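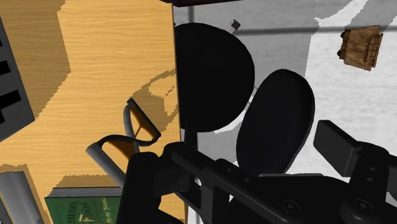 Are we still on track to finish the bus stop survey by the end of the grant?
Mostly. Pidlow and Moulin are done, Dresteck is close, and Filtmont will need most of February.

Where things stand. 129 stops on the list, 94 visited. The rest are nearly all Filtmont, out past the county road where the route splits. Service is thin out there so riders are hard to catch. We go at 7 am or we miss them.

Rider interviews: 232 completed. Good number for us. Weak on evening riders, same as last report. Two late shifts planned at the Dresteck transfer stop to fix that. Spanish forms went out late (our fault, printer order) but are in use now.

What we're hearing. Shelter comes up first almost everywhere. In Moulin it's lighting, over and over, mostly from people getting off after work at the mill road stop. Pidlow riders want the timetable posted at the stop in type they can read. Several said they gave up on the phone line. We passed that on to the transit office and havent had an answer.

Access. 9 stops in Pidlow have no paved path from the sidewalk to the curb, so a wheelchair user has to wait in the street or on grass. Full notes on each are in the spreadsheet you already have, second tab. Please use the newer version, the older one has two stops swaped.

Money. Under on printing, over on mileage – Filtmont is a long drive and we didn't plan for repeat trips. Would like to move what's left in printing over to mileage. Total stays the same. Need your OK in writing before we do it.

Problems. Lost most of a week to ice. One surveyor left for a full-time job, hours covered by the other two for now. Not hiring again this late.

Next: finish Filtmont, evening shifts, clean up the data, start the map. Draft map to you before the written report so you can tell us if the stop labels are too small. Also still waiting on the ridership counts from the transit office – a nudge from your side would help.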